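Kitchen > Tables and Other Regrets

Last updated: 16 April 2025

I wanted a plain table. White, maybe gray if I was feeling bold. Then in February the Limus outlet marked a whole row down to 58 dollars apiece, and I came home with 2 tables topped in something that looks like marble with a sunburn.

The pattern is pink and rust and cream, and it's astonishingly good at hiding food. I have wiped around a lentil for 8 days thinking it was geology. Tomato sauce simply joins the design. The red edge trim I was going to peel off, and then I got used to it, the way you get used to a cousin's laugh.

What it does need is plain dishes. My flowered plates looked like they were picking a fight, so they went in a box and I switched to stainless steel. It clangs, it shows every fingerprint, and soup goes cold in it while you're looking for a spoon. Still, the bowl sits in the plate, the fork goes on the right, and the table is set before I've had time to resent it.
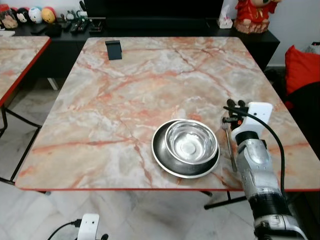
My sister maintains that steel dishes make dinner feel like a hospital stay, and that I should at least buy a placemat to deaden the noise. I looked at placemats. Nekum has them in coral.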